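Getting stains out of table linen

In our home the tablecloth is changed very often, so I have learned some things about stains from my mother-in-law and also from my own mistakes. I write them down here for those who ask me.

The first rule is to go fast, but without rubbing. Rubbing pushes the stain deeper in the threads. Put a clean cloth on the spot, press, lift, and press again with a dry part of it.

Red wine: pour cold water through the stain from the back side, then leave the cloth to soak in 2 liters of cool water with a spoon of washing powder. After 15 minutes look at it. If there is still a pink shadow, repeat before you put it in the machine.

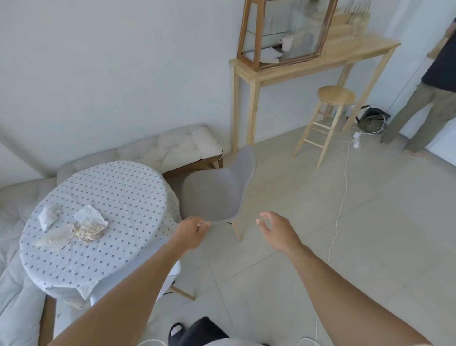 Can I use hot water on a gravy stain?

Cold water should come first. Gravy often has milk or meat juice in it, and heat makes these stay in the cloth. When the mark has become pale, put a drop of dish soap on it for the fat, wait a little, and wash as warm as the label allows.

Candle wax is more simple than people think. Let it become hard, even put the cloth in the freezer in a bag, and break off the wax with the back of a knife. What remains goes away with brown paper and a warm iron -- move the paper often, so the wax does not return to the cloth.

For coffee I use white vinegar mixed with the same amount of water. My neighbor in Numton prefers lemon juice, but with colored cloth I would be careful and try it first on the hem.

Never put a cloth in the dryer before you have checked it in daylight. A stain that was dried with heat is much harder to take out. I lost a good linen one like this in July.

Oskari Kallio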